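Drallar two-finger gripper kit, reviewed after two terms in a school robotics club
Posted in October by the club coordinator, Clovimton

We bought the Drallar gripper kit at the start of Term 2 for our senior students, who were building an arm for the regional pick-and-place competition. The club meets after school in a shared classroom and has a budget of a few hundred dollars a term, so a $428 kit was a big purchase for us. We have now used it for two terms and one competition, and I think that is long enough to say what it's like.

The kit comes as a flat pack: two fingers, the linkage, one servo, a mounting plate, a bag of fasteners and a wrist camera bracket. You supply the arm and the controller. The printed instructions cover the linkage well and the wiring badly. The wiring diagram shows the servo lead going to a connector that isn't on the current board, and our students lost most of a session working that out. There is a corrected diagram on the Drallar site, under downloads, but no note in the box tells you to look for it.

Assembly took our group of four students three sessions. A confident adult could do it in an afternoon. The screws are small and the hex key supplied is soft, and ours rounded off before we finished the second finger. Use your own. The holes in the mounting plate lined up with our arm without drilling, which I didn't expect given that the arm is an older Sistura model bought second-hand.

The servo is the best part of the kit. It is quiet, it holds position under load, and it didn't get hot in a long practice run. We ran 300 open and close cycles in one go as a test and the closing position at the end was the same as at the start, as far as we could measure with a steel ruler. The competition allows a payload of 200 grams and the gripper lifts that with plenty to spare.

The grip pads are more of a mixed result. They hold well on cardboard, painted timber and most plastics. On smooth metal they slip unless you close them harder than I would like. They are also glued on, and the glue in the kit is not great. One of our pads lifted at the corner in the fourth week and we reattached it with contact adhesive, and it has stayed put. Drallar sells replacement pads in pairs. I would order a set with the kit and save on postage.

Students spent a lot of their time on cable runs. The servo lead is a bit short for an arm of our size, so we made an extension, and after that we had slack to deal with at the elbow. The kit includes six cable ties and no clips. We ended up buying a roll of hook-and-loop tape, which is better for a student project anyway as everything gets taken apart again the following week.
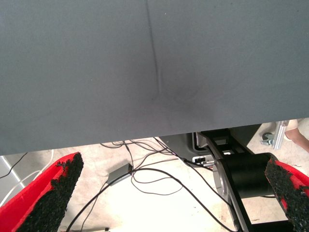 Power is the other thing to plan for. The kit has no supply of its own and the instructions only give a voltage range. We tried running the gripper from the same supply as the arm and the servo twitched whenever the shoulder joint moved. A separate supply fixed it. If you are running a club, put a label on each plug on the first day. We have three supplies that look the same and one of them is the wrong voltage.

The software is basic but it works. There is a small library with commands for open, close and move to a set width. The Year 9 students were using it within half an hour. The width readings are off by a couple of millimetres at the wide end, and there is a calibration routine to correct this, but it has to be run again every time the board loses power. We put it at the top of our start-up program and forgot about it.

I also looked at the Jurić gripper before buying. It is a nicer piece of gear, all metal, with force sensing. The version we would have needed was $3350, so that was the end of that. If you are at a university or a well-funded school it might be worth comparing them properly. I have only handled one at a trade day and can't say how it holds up.

At the competition the gripper did its job. We placed in the middle of the field, and the points we lost were for slow arm movement and one programming mistake. One student team beside us had the same kit and had replaced the fasteners with lock nuts before the day. We have since done the same, as two of the linkage screws had worked loose by the time we packed up. Check them before each session if you leave them as supplied.

Support was fine. I emailed about the wiring diagram and had a reply in two days with the right file attached.

Good points: strong servo, fits older arms, easy library, spare parts available.
Bad points: wrong diagram in the box, poor glue, short servo lead, screws that work loose.

I would buy it again for students in Year 9 and up. For younger groups the small fasteners would be a nuisance, and I'd look for something that comes partly assembled. Four stars out of five.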